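Moving the bread to mornings

10th March

I have changed the way I bake bread, and enough people asked after my last post that I may as well write it down. For years I made the dough after breakfast and baked in the late afternoon. Now I mix it before bed, leave it in the fridge and bake first thing. The bread is better and the day is less broken up.

The flour is the same as before. I buy the Oritz strong white in the big paper sack from the wholefood shop by the station, and I add a scoop of their rye when I have it. I did try the Lacerda wholemeal over the winter. It has a good flavour, but it drinks water and I kept ending up with something I could have propped a door open with. If you like a heavy loaf for soup it may suit you. I still have half a bag and it is going into crackers.

The dough itself is flour, water, salt and starter. I weigh the flour and the salt and I am less careful with the water than I should be. The kitchen faces north and is cold until June, so through the winter the dough hardly moved during the day. I used to put it on top of the boiler, which dried out one side, and then turn it, which dried out the other. I bought a plastic proving box from Nanari to fix this. It was a waste of money. The lid warped on the second wash and the thermometer stuck to the side has never agreed with the one on the wall. I keep onions in it.

What I do now is mix everything after supper and leave it on the worktop under a damp tea towel. I fold it over on itself 3 times while I am washing up and getting things ready for the next day. By the time I want to go to bed it has started to look alive, with a few bubbles under the skin. Then I shape it, put it in the basket, put the basket in a carrier bag and put it at the bottom of the fridge next to the salad drawer.

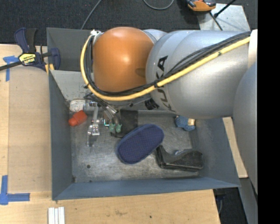 The fridge was the part I worried about. Ours is small and the back wall freezes if anything touches it, and the first loaf I left in overnight had a hard white patch where it had been pushed up against the metal. I moved the milk to the back and the dough to the front and it has been fine. You do need to leave a bit of space above the basket. I forgot once and the dough had risen into the wire shelf, and getting it off again was a nasty job at that time of the morning.

In the morning I get up, turn the oven on as high as it will go with the iron pot inside, and go back to bed with a cup of tea. The pot needs a good long time to heat. When I come down again the dough goes straight from the fridge into the pot. It is much easier to cut when cold. A warm dough drags on the blade and you get a ragged mess, and a cold one opens cleanly.

Lid on for the first part, lid off for the second. I take the lid off after 20 minutes and then I go by colour. My oven runs hot on the left, so I turn the pot halfway through the second part. Most books tell you to stop earlier than I do. I like a dark crust, and a pale loaf goes leathery by the evening.

Then comes the waiting, and I am bad at it. A hot loaf tears when you cut it and the middle is gummy. With the old timings the bread came out just before supper and we always cut it too soon. Now it comes out at breakfast and is ready for lunch, and there is nothing to be impatient about because there is usually the end of the last one for toast.

A few people wrote to ask about the starter. I keep mine in a jam jar in the fridge door and feed it the day before I want to bake. I have left it for 5 weeks without feeding it and it came back after two days of flour and water on the worktop. It smelled of nail varnish and had grey liquid on top. I poured the liquid off and carried on. If yours has gone pink or furry, throw it out and start again.

Someone else asked about the Jundow pots, the enamelled ones that were on offer before Christmas. I have only used one at my sister's house. The bread was good, but the knob on the lid was a type that is not meant for a very hot oven and hers has a crack in it. You can swap it for a metal one from a hardware shop. My own pot is a plain black one from a car boot sale and I would buy another like it tomorrow if I saw one.

There are things I have not sorted out. The bottoms are still too thick. I have tried a sheet of foil under the pot and a baking tray on the shelf below, and the tray helped a bit - the foil did nothing at all. I have also had two loaves in a row with one big hole under the crust and a tight crumb everywhere else, which I think is down to my shaping. I rush it at that time of night.

The electricity costs more than it did, so I have gone back to baking two loaves one after the other while the oven is hot. The second always rises better than the first. One gets sliced and frozen the same day, with a bit of baking paper between the slices so that they come apart.

I will try the spelt next, once the rye has gone.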